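Skovdale opens orders for hand-held gripper kit, laundry pack included

Skovdale has started taking orders for its hand-held gripper kit, the one Flalow testers have had since August. Two yellow fingers on a black body, you carry it yourself and do the chore, the recording goes off to train a robot arm later. No arm needed in the house.

First batch is 300 units. Each kit ships with one gripper, a charging dock and 3 spare finger sets. Second gripper is extra -- and for clothes most buyers will want it, says product lead Lorcan Breathnach.

"Denim is the hard one. It's heavy, it folds back on you," he said. "Towels we had working in a afternoon."

The optional laundry pack adds a task list of 67 garment jobs, plus checking of the first 100 recordings by Hendricks, which handles the data side.

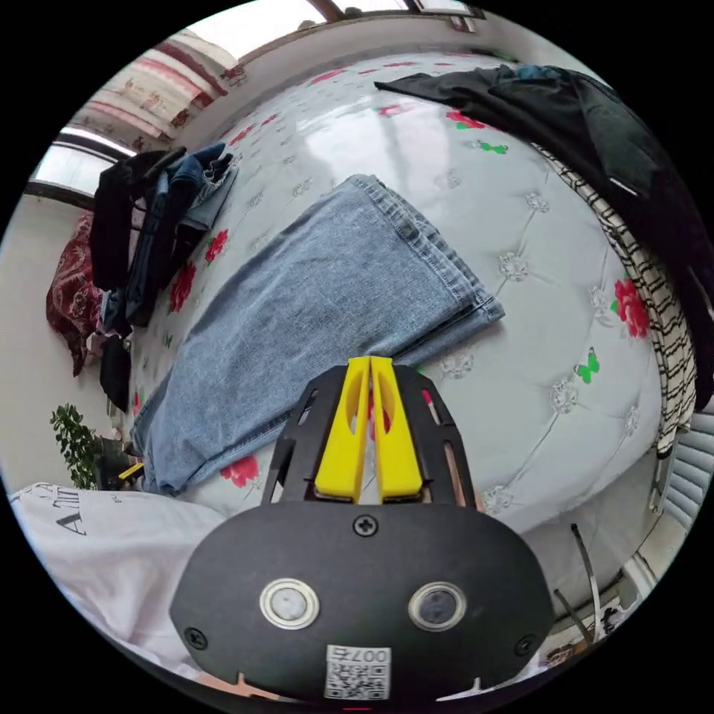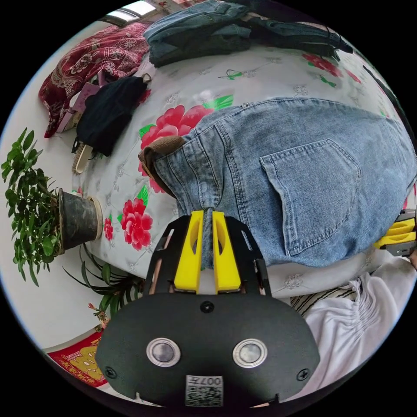
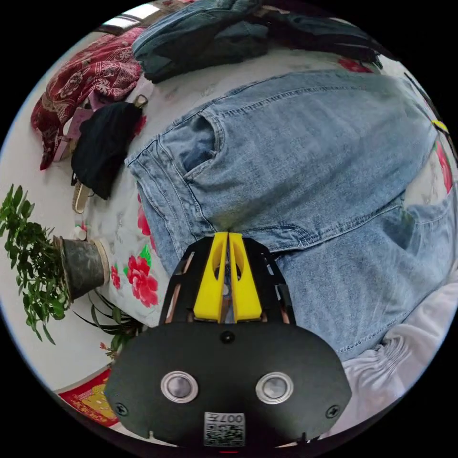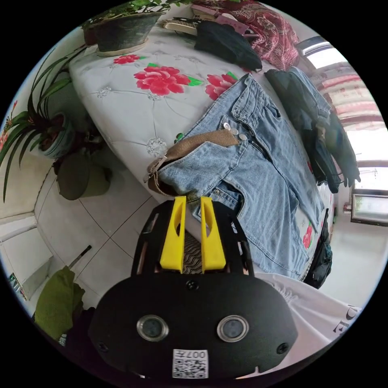 Light blue jeans on a flowered bedspread or sheet, with the yellow-fingered gripper.

Rival Kovon sells a similar tool but only to labs so far. Skovdale will sell to anyone, one kit or twenty.

Price not on the site yet, buyers have to ask for a quote. Breathnach said a public price list is coming "soon", didn't give a date. Shipping is US only for now -- Canada next. Returns are accepted if the seal on the finger sets isnt broken.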